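Brisereck Home Tasks — progress report to Skidera
February 2, 2026
Prepared for Katherine Carhuamaca

Hi Katherine,

I promised you the bad news first this time, so let's get to the pads.

We were going along nicely with the hand-held grippers, up to 3050 usable recordings out of 3748, when Zhenhua Wan noticed that the fingers on unit 5 weren't closing square anymore. The left pad had crept down its bracket, only a hair, but enough that the two faces met at a slant and small things squirted out sideways. A spoon went across the room! I laughed, and then I stopped laughing when we went back through the recordings and saw the slip starting long before any of us caught it.

The cause is pretty dull. We had switched to a new adhesive from Druvden in the fall, and it goes soft when the grippers sit in the charging cabinet, where it gets warmer than I'd ever bothered to check (my fault, and there's a thermometer in there now). Unit 2 had started to go the same way. The others are fine so far, but I pulled them all off the job for two days anyway and had every pad cleaned and glued again with the old stuff.

There was a safety side too. While he was checking the slant, Zhenhua got a fingertip pinched between the pads — no cut, just a sore finger and some bad language. It's written up in the incident log. From now on the battery comes out before anybody touches a pad, and that goes for me as well.

Each gripper now gets a short check before it goes out: fingers wide open over the bare table, look at both pads, close, open again, then a push on each pad with the battery out.
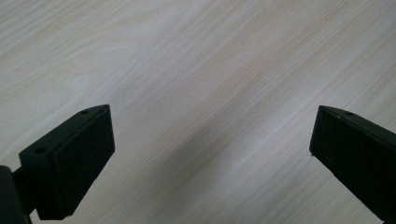 It adds a little time to the morning and I've had some grumbling, but I'd like to keep it going until June at least and then see where we are.

As for the recordings, the 698 we set aside aren't all lost. Zhenhua thinks a good part of them can be used up to the point where the slip begins, and he's sorting them now. The kitchen set for Jiang will be late because of this. I'd rather send it late than send it crooked, but I know you have people waiting, so call me if the delay causes trouble on your end.

Money is okay. The adhesive cost next to nothing, and I'm still arguing with Druvden over the refund.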